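## Section 3: Closing and Sealing Cartons at the Packing Table

This section applies to all staff who close, seal and set aside cartons at the Tondcombe packing room. It covers ordinary cardboard cartons, both new and re-used, that are sealed by hand with packing tape. Goods classed as fragile are dealt with in Section 4, and cartons strapped to a pallet in Section 5.

### 3.1 Before starting

1. Check that the table is dry and free of grit. Wipe it with a dry cloth if necessary.
2. Stand the open cartons towards the back of the table, leaving the front edge free for the carton in hand.
3. Confirm that each carton bears its own packing slip number. The Clerka system will not accept a seal record without one.
4. Place the tape dispenser on the side of the hand that will hold it. Left-handed and right-handed working are both permitted.
5. Keep the cable hole in the table top clear. Loose tape ends and scraps of board must not be pushed into it.

**Note:** Re-used cartons may be accepted if the bottom seam is sound and all four corners stand square. Old delivery labels must be removed or fully covered before the carton leaves the room.

### 3.2 Loading the hand dispenser

1. Hold the dispenser by the handle with the cutter pointing away from the body.
2. Slide the roll onto the hub until it is fully home.
3. Draw the free end of the tape over the roller, sticky side facing the carton, and bring it to the cutter.
4. Pull out a short length and cut it off. If the tape drags, slacken the hub knob slightly and try again.

**Caution:** The cutter teeth are sharp. Do not test them with a finger, and do not leave the dispenser with its teeth facing the edge of the table.

### 3.3 Closing and taping the carton

1. Bring the carton to the front of the table. Fold in the short flaps first, then the long flaps.
2. Place one hand flat on top of the carton, with the fingers spread, and hold the dispenser in the other.

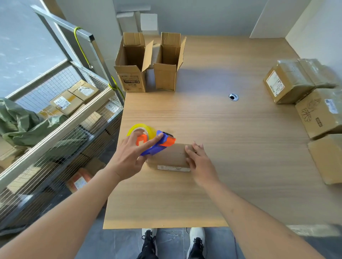
*Figure 3.1. Steadying a small carton with one hand while holding the dispenser in the other.*

3. Start the tape on the end face, 3 inches below the top edge, and press it down.
4. Draw the dispenser along the centre seam in one steady movement. Do not stop part way.
5. Carry the tape down the opposite end face by the same distance. Tilt the dispenser to bring the teeth against the tape, and cut.
6. Where the contents are heavy, lay a further strip across each end of the top to form an H.

**Note:** If the flaps do not meet, the carton is too full. It must be re-packed in a larger size. Tape must not be used to pull the flaps together over the contents.

### 3.4 Pressing down the seam

A strip that has been laid but not pressed may lift in the van, particularly in cold weather. Every seam is therefore to be pressed by hand before the carton is set aside.

1. Put the dispenser or roll down, clear of the carton.
2. Lay one hand on the taped seam and press along its length. Use the other hand to keep the carton from sliding.
3. Smooth out wrinkles towards the nearest end. Small wrinkles may be left. A fold that forms an open channel must be covered with a second strip.

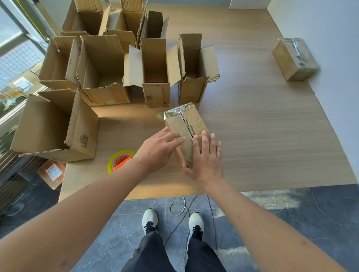 *Figure 3.2. Both hands on a taped carton, with the roll laid to one side and open cartons still standing on the table.*

4. Turn the carton over and check the bottom seam in the same way.

**Caution:** Torn or frayed flaps can cut the skin. Trim ragged board with safety scissors, and reject any carton whose flap is torn through to the fold.

### 3.5 Labelling and setting aside

1. Fix the delivery label to a flat face, clear of the edges and the seam. Tape must not be laid over the barcode unless the carrier has agreed to it.
2. Cross out any handwritten number left over from earlier use.
3. Move the sealed carton away from the open ones. The heaviest cartons go at the bottom of the stack.
4. Enter the packing slip number in Clerka and select **Sealed**.

### 3.6 Supplies and faults

| Item | Stock code | Supplier |
|---|---|---|
| Packing tape, clear | 686 | Gachanja |
| Hand dispenser | 1453 | Drivitz |
| Spare cutter blade | 110 | Drivitz |

Tape that splits along its length is usually old or has been stored near a heater. Discard the outer turns and try again. If the fault continues, return the roll to stores and draw another. A dispenser with a bent cutter must be taken out of use at once and reported to the shift supervisor.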